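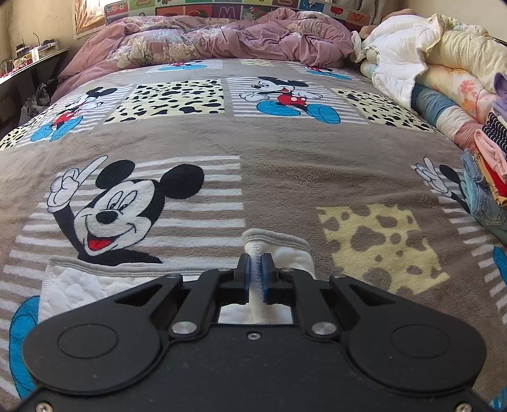

Kemeys to pick up old bedding and clothes at the curb

October | Staff report
Filed under: Town & County, Trash and Recycling

Households in Kemeys will be able to put out old sheets, blankets, towels and clothes with their regular recycling starting next month, the town said.

The pickup will come once every eight weeks on each route. Residents will get a roll of orange bags by mail, with a printed card showing which weeks apply to their street. Only the orange bags will be taken. Textiles left loose or in ordinary trash bags will stay at the curb.

Until now, people in Kemeys who wanted to get rid of worn bedding had to drive it to the transfer station in Fosten, where the textile bin is open three mornings a week. The town said the bin is often full by mid-morning and that bags left beside it get rained on and end up in the landfill.

Prista, the hauler that already handles recycling for the town, will run the new service under a change to its current contract. The town will pay Prista a flat yearly fee and will not charge households. Bags will go to a sorting plant run by Poretti, where wearable items are pulled out for resale and the rest is cut into wiping rags or shredded for padding.

The list of accepted items includes sheets, pillowcases, blankets, quilts, bedspreads, curtains, towels, clothing and paired shoes. Items can be stained or torn but must be clean and dry. Pillows, foam mattress toppers, carpet and anything soaked in oil or paint will not be taken. Electric blankets are also out — they should go to the Fosten station with small appliances.

Each bag has a weight limit of 40 pounds. Crews lift the bags by hand, and the limit is the same one Prista uses for yard waste. Heavy quilts should be split between bags. 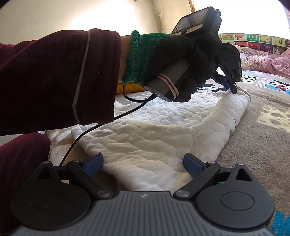

One resident of the Mill Road apartments wrote to the town to ask how the plan would work in buildings with shared dumpsters, saying that "most of us don't have a curb to put anything on." The town said buildings with more than 50 units will get a locked textile cart with a slot in the lid, placed next to the existing recycling. Smaller buildings will use the orange bags, and managers can choose one spot for pickup.

The town had looked at a monthly pickup, but Prista said the trucks would run partly empty. The schedule will be reviewed next spring, after the first few rounds. Kemeys may also add a drop-off day in August, when many leases in town turn over and bedding tends to pile up on sidewalks.

The bin in Fosten will stay open on its present hours. Kemeys residents can keep using it with a station sticker.

Bags that are put out in the wrong week will be tagged and left. Replacement rolls will be free at the town office and the library, with proof of address. Residents who have not received bags by the first pickup on their route can call the public works desk between 8 a.m. and 3 p.m.

Last updated: October, 4:15 p.m. — bag weight limit added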